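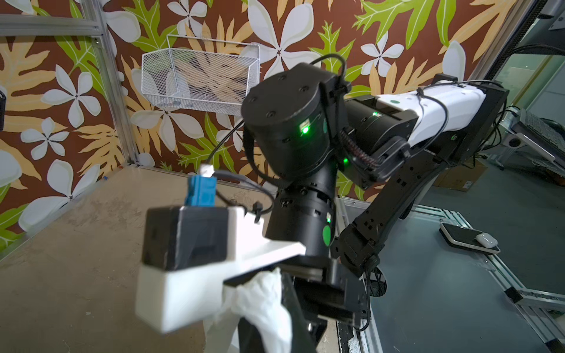

I got to the Kurbridge library at ten to six on Thursday and there was already a line out to the bike racks. For a meeting about the bus! I've been covering these route hearings for a while now and I usually have my pick of the chairs, so that was a first.

If you missed it, the county wants to drop the evening trips on the 48, the one that runs from Kurbridge out to Prorkport by way of the hospital. The last bus would leave at 6:20 instead of 10:05. Mornings stay the same, and so do Saturdays (there's no Sunday bus to lose, as a few people pointed out pretty loudly).

The petition against it had 1,052 names on it by the time the doors closed. Hjørdis Granström, who started it at the laundromat on Marikar Street, handed it over in a shoebox with the lid taped down. She works the late shift at the hospital kitchen and gets off at nine. "I can walk home in June," she told the panel. "I'm not walking it in January." She got a big hand for that, and then she sat down and ate a sandwich, which I thought was fair enough after a full day.

The county's side of it is money, mostly. Their planner said the evening trips carry about 1,400 riders a month and that the number has been flat for two years. Somebody behind me wanted to know how it was supposed to go up when the 8:15 gets canceled every other week, and I have to say I've stood at that stop myself, more than once, watching the little sign change its mind.

There was some talk of a middle way. One idea is to keep a single late trip, five nights a week, timed for when the hospital shifts let out. Another is to run the smaller vans from the Jurnar depot after seven. The panel didn't say yes or no to either one, but they did ask for the costs on both, and they wrote down the part about the canceled 8:15.

The vote is set for the May meeting, same room, six o'clock. Written comments can be dropped off at the library desk until then. If you're coming in person, get there early, and if you're coming from Prorkport, check that there's a bus home.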